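4.2 The open-day station at Jevstead

The bench study told us how the two-arm setup behaves when its operators know it well. The open day at Jevstead let us watch it with people who had never touched it before, and this was easily the part of the project we enjoyed most. The station stood in the main hall on 12 Oct 2024, with the same cloth-covered surface used in Section 3, and the hall recorded 1,325 visitors through its doors.
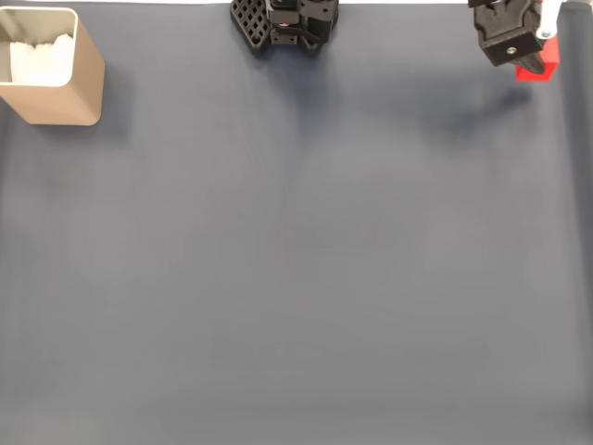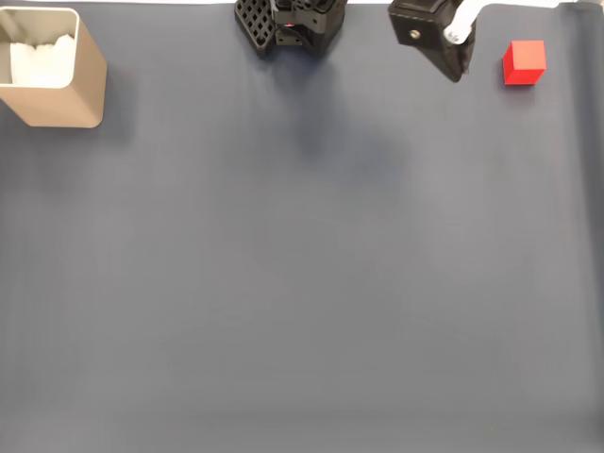
Figure 3. Work surface during the demonstration, two views. In both, the tan container with its white filling is at upper left, the two black grippers come in from the top, and the red block is at upper right.

The task was kept deliberately plain: bring the red block across to the container and let go. Visitors drove the arms through the Nastard hand controllers, with one of us standing beside them, and each person had up to 3 attempts. We gave no instruction beyond which control closed which gripper. Children tended to go straight for the block, while adults often spent their first attempt moving the fingers in open air – a habit we had not met in the lab and found fascinating to watch.

The lattice pad drew more questions than anything else on the station. Many visitors wanted to know what the square holes were for, and several asked to compare it with the tapered finger on the other side. Rafail Sotiropoulos, who led the sessions, began inviting people to guess which would suit a given object before they tried it, and we have since added this step to the Vumarbridge protocol.

We made 2 changes following the visit. The starting pose was moved farther back from the cloth, so that first-time users have more room to overshoot, and the Caruso logging software now marks each change of operator. Both are in place for the sessions planned for April. The open day was not a controlled trial and we draw no performance figures from it, but the range of strategies people brought to one small block was a delight, and it shaped the questions taken up in Section 5.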